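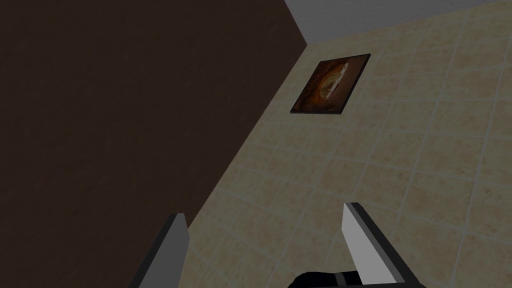 Farzad Rahimi would like everyone to know that he wrecked his first simulated kitchen in under 10 minutes, and that he'd happily pay to do it again. He was one of the people who tried Edent at the Yusuf building in Nistden this month, when the software kit for practicing with a robot arm on a home computer was shown to the public ahead of its release.

Edent comes from Reker, a small firm that has been selling training material to technical schools for a good while now and has finally decided (after a lot of nudging from parents and evening-class regulars, we gather) to make something a person can buy and use at home. The kit is a set of rendered rooms and a simulated arm with a two-finger gripper, and the buyer gets to drive the arm with a keyboard or a game controller, watching much of the time from just behind the gripper. It's a view that takes some getting used to! The fingers stand up at the bottom of the screen, and past them you might have nothing but beige tile and a little framed picture of a loaf of bread, all at a slant, and you have to work out for yourself which way you're facing.

The home version includes 4 rooms and goes for $498. That's a fair amount of money for something that comes without any hardware in the box, and more than one visitor said so out loud. Kamran Mousavi, showing the kit for Reker, took it in good humor and pointed out that the price covers a license for every computer in the household, along with the lesson book and a year of updates. Schools get a different arrangement, with 20 seats to a license, and he asked that they write to the company for a quote before ordering anything from the web shop.

We had a turn ourselves and came away liking it a good deal. Lessons start gently, with moving the arm up and down and opening and closing the fingers, and then go on to picking up cups and setting them back on a counter, where we ran into trouble straight away. When a lesson goes badly you press one key and the room is back the way it was, and we pressed that key a lot. You can also save a run and play it back slowly, and we'd tell any beginner to do that early on, as our mistakes were much plainer the second time through.

There are a few rough spots. The menus are crowded, the text in them is small, and on the older of the two laptops at the showing the picture stuttered whenever the arm swung fast. The lighting in the rooms is on the dim side too, and Rahimi for one wished for a brightness slider. Mousavi said one was on the list for the first update, though he wouldn't be pinned down on when that would be.

The lesson book deserves a kind word before we finish. It's written in everyday language, it has plenty of room for notes in the margins, and whoever put together the chapter on grip strength clearly enjoyed doing it.

Edent goes on sale November 25, 2018, from Reker's web shop and at the front desk of the Yusuf building. A trial with one room and the opening lessons can be downloaded free of charge.

News > Technology > Home and Classroom

Print this story | E-mail this story
4 comments | 10 shares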